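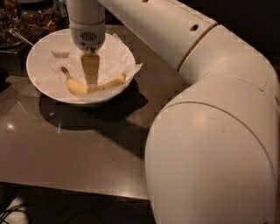
Granik wrote in to ask why overtime goals showed up in the third period in the old files, and whether anyone using those files for scoring rates should throw out their results. The short answer is that the old import had no overtime code, so those goals were folded into the last regular period. Scoring rates by period from the old files will be too high for the third. Season totals are fine.

Trusstead Floorball Match Records

3 min read

Version 2, released March 29, 2022

What this is

Goal and penalty records for 783 matches in the Trusstead indoor leagues, typed in from paper match sheets. Cup matches for the Kļaviņa Trophy are included and marked in their own column. Preseason friendlies are left out, even where a sheet exists.

Files

matches.csv has one row per match, with date, hall, home team, away team, final score and competition.

events.csv has one row per goal or penalty, with match ID, period, clock time, team and event type. Overtime is now coded OT. Penalty shots taken during play are coded PS, and shootout attempts are coded SO.

teams.csv lists team names and the spellings that were merged into them. Some clubs changed sponsors in the middle of a season and kept the same roster. These are treated as one team.

How the records were made

The sheets were scanned and then typed into Waltari, the entry tool kept in the tools folder. Each sheet was entered twice and the entries were compared. Where they disagreed, the scan was checked again and the written time was kept as it stood, even if it looked odd.
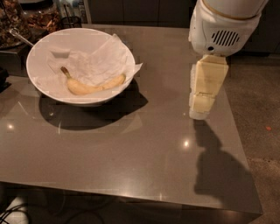

Clock times run up from zero in each period. A few scorekeepers wrote time remaining, and those sheets were converted. The column clock_converted is set to yes for them. If you need exact times, filter these rows out first, as the conversion assumes a full-length period and some youth matches were shortened.

Known problems

Assists are missing for most of the older seasons. An empty assist cell means unknown. It does not mean the goal was unassisted.

Bench penalties were sometimes written against the captain's number. We did not try to fix this.

Roughly 2 percent of event rows have no clock time. They keep their order from the sheet.

Player names are not included. Shirt numbers are, but they change between seasons and should not be used to follow a player.

Use

Free for any purpose with credit to the Trusstead match records. Report errors with the match ID and the row as it appears in your copy. The next update is planned for July.

Related

Entering a match sheet in Waltari
Changes from version 1
Kļaviņa Trophy brackets by season
Hall codes and addresses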